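Paper Bags at the Counter — speaker notes, Skirberg store meeting

Slide 1. Let people find a seat first.

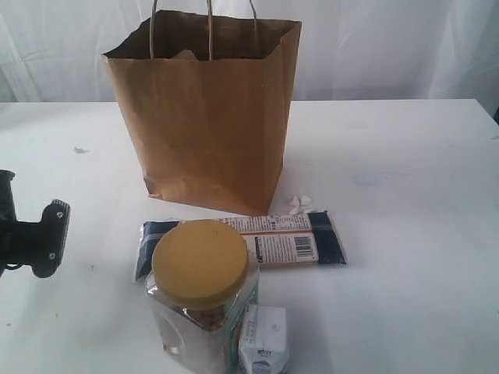

Which items go in first? Heavy and flat ones, such as jars and boxes, with bread and soft fruit on top.

Slide 2. Kraft bags with twisted paper handles. We handed out 3351 of these in March. Returned torn: 357. Most tore at the handle, so mention double bagging for bottles.

Slide 3. Open the bag fully and stand it up before packing — no packing in the air. Stop below the rim.

Slide 4. Reorders go through Plolmont. Allow 8 working days. Take questions, then hand out the sheet.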